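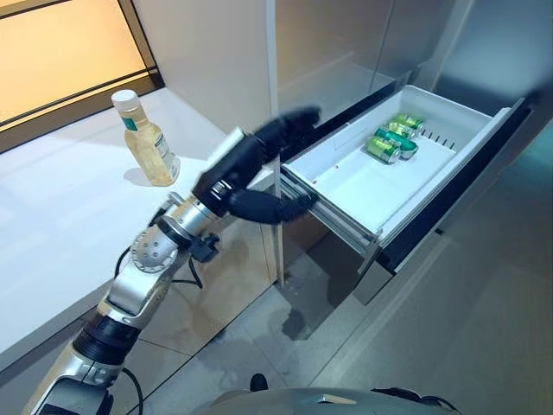 Muthu Kaimal
Consultor de hábitos de consumo, Kartha

Archivado en: Charlas y ponencias > Vida doméstica
Enero

Notas para la charla «¿Ordenar para qué?»

Empezar sin saludo largo. Preguntar quién ha pagado alguna vez por un curso de orden. Esperar a que levanten la mano. Yo la levanto también: 299 euros, el método Costley, seis sesiones y un cuaderno.

Lo que prometía el folleto: menos estrés, más tiempo, mejor sueño. Pedí los datos. Me mandaron una encuesta hecha a 58 alumnos, todos al acabar la última sesión, todos con el diploma en la mano. Pausa aquí. No hay seguimiento a los seis meses ni grupo de comparación. Si alguien del público defiende la encuesta, dejarle hablar y preguntar quién redactó las preguntas.

Segundo bloque: el negocio de las cajas. Quien ordena compra separadores, etiquetas, cestas -- y luego un mueble para meter las cestas. En Parkwood me enseñaron un «sistema completo» de 1.199 euros. Le pregunté al vendedor qué se guardaba dentro. «Lo que usted quiera», me dijo.

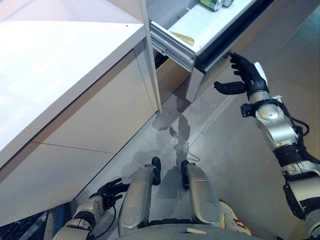

Ojo con el tono en esta parte, que en Haltthorpe se ofendió media sala. No digo que el desorden sea bueno. Digo que no me creo la relación entre tener la casa recogida y tener la cabeza en su sitio, al menos tal como la venden. Puede que la gente tranquila ordene más. Puede que tenga más metros, o menos hijos.

Leer la carta de la lectora de 41 años (hoja azul, entera, sin comentar). Beber agua. 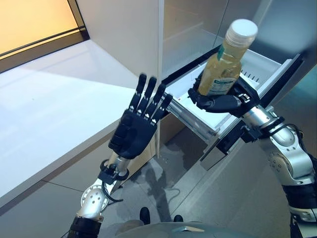

Tercer bloque, más corto: la regla de tirar lo que no se ha tocado en un año. ¿De dónde sale el año? Llevo tiempo buscando la fuente y solo encuentro libros que se citan entre ellos. Mi paraguas bueno no habría pasado el corte.

Si vamos mal de hora, saltar lo del trastero e ir directo a las preguntas. Seguro que sale lo de doblar las camisetas en vertical -- contestar que yo también lo hago y que se arrugan igual.

Contratación y consultas: a través de la oficina de Kartha | © Muthu Kaimal | Volver arriba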